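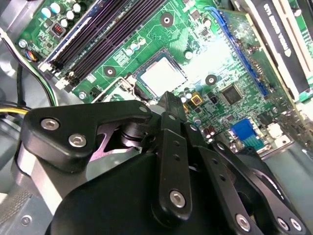
Entries are now open for the Kolow Open Team Chess Championship, which will be held in October at the Plekmont Conference Center in Kolow. The event is organized by the Kolow Chess Federation with the support of Rurnance, its main partner, and is open to club, school, and company teams from all member federations.

The championship will be played as a nine-round Swiss. Each team consists of 4 players and may register up to 2 reserves. The board order must be submitted with the entry form and cannot be changed once the first round has been paired. A reserve may play on any board below the players listed ahead of him or her. Match points will decide the standings, followed by board points and then the result of the match between the tied teams.

At the close of early registration, 276 players had been entered. The playing hall at the Plekmont Conference Center has space for more boards than last season, and the organizers will accept further teams until the hall is full. Teams on the waiting list will be informed by email as places become available.

The time control is 90 minutes for the whole game, with an increment of 30 seconds per move starting from move one. Rounds begin at 3 p.m., except for the last round, which begins at 10 a.m. The default time is 15 minutes. Draw offers before move 30 are not permitted without the consent of the arbiter.

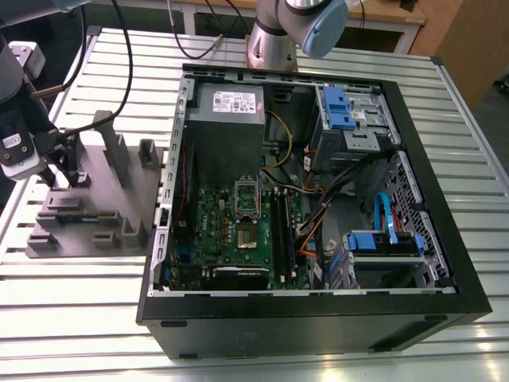
Desktop tower with its side panel removed.

The entry fee is 200 per team and covers all registered players, including reserves. School teams pay half of this amount. Fees must be received by the federation before the technical meeting. A team that withdraws after the pairings for the first round have been published is not entitled to a refund.

Accommodation has been reserved at the Hotel Amano, a short walk from the playing hall. Rooms at the event rate can be booked only through the federation office, and team captains are asked to send their rooming lists together with their entry forms. Breakfast is included. Lunch and dinner may be taken at the hotel or at the restaurant on the ground floor of the conference center.
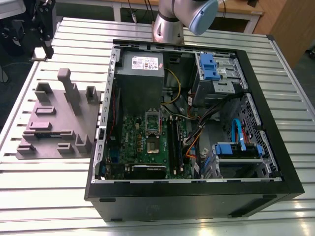

Games from the top boards will be broadcast live with a delay of 15 minutes, and all games will be published in PGN format after each round. Players and captains are reminded that electronic devices are not allowed in the playing hall. The rule covers telephones, smart watches, tablets, and computers of every kind, whether switched on or off, and it applies equally to equipment that is not in working condition. A desktop machine with its CPU socket empty, for example, remains a computer for the purposes of the regulations and may not be brought into the hall. Devices may be left at the cloakroom, which opens one hour before each round. A player found with a device during play will lose the game, and the matter will be reported to the chief arbiter.

The technical meeting for captains will be held at the Plekmont Conference Center at 11 a.m. on the day of the first round. Attendance is required. Captains will confirm their board order at the meeting, and the first-round pairings will be posted at 1 p.m.

Trophies will be awarded to the top three teams, and board prizes will be given for the best individual score on each board. The closing ceremony begins at 4 p.m. after the final round.

The full regulations and the entry form are available from the federation office in Kolow.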